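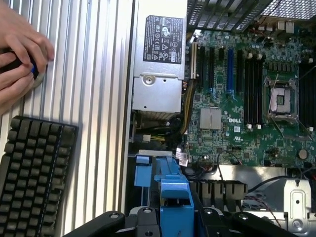

When should a technician's hands be inside a case that a robot arm can also reach?
Only while the arm is held in a protective stop, and only after the technician has set that stop personally.

The answer is the opening rule of the Stivham Bench Code, a printed handbook for shops that service desktop computers with robot help. It was issued by Draltby in August and is now in its second edition. This review considers whether a small repair shop could work by it.

The handbook is short and plainly written. Its best chapter deals with processors. A removed processor must go straight into a fixed holder beside the case, heat spreader up, and must never be set down on the bare table. The open socket is then treated as a no-entry zone for the gripper until the part goes back in or a cover is fitted.

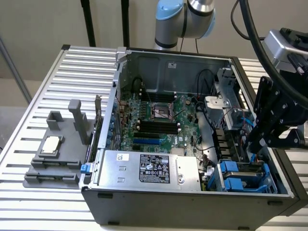

Yeshi Mersha

The chapter on reach is less settled. It asks for a marked limit at the drive bays, where an arm may come down close to cables and caddies, but gives no method for marking a case that lies on its side. Shops will have to write their own. The advice on slotted tables is better -- every fixture is to be fastened to the rails and checked before each job.

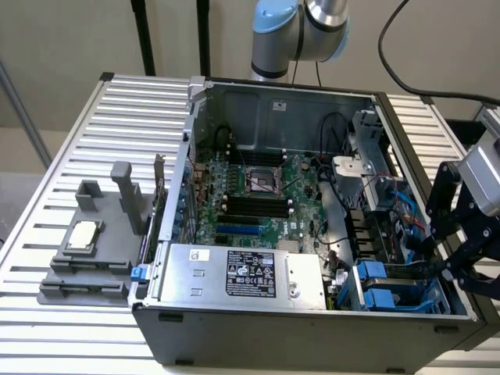 A written record of that check is also required, and the form supplied for it at the back of the handbook is too long. It runs to 3 pages and asks for the same serial number 2 times. Songül Eren, who edited the second edition, has stated that a shorter form is being prepared.

The handbook is recommended for shops with one or two arms. Larger sites should wait for the supplement on shared benches.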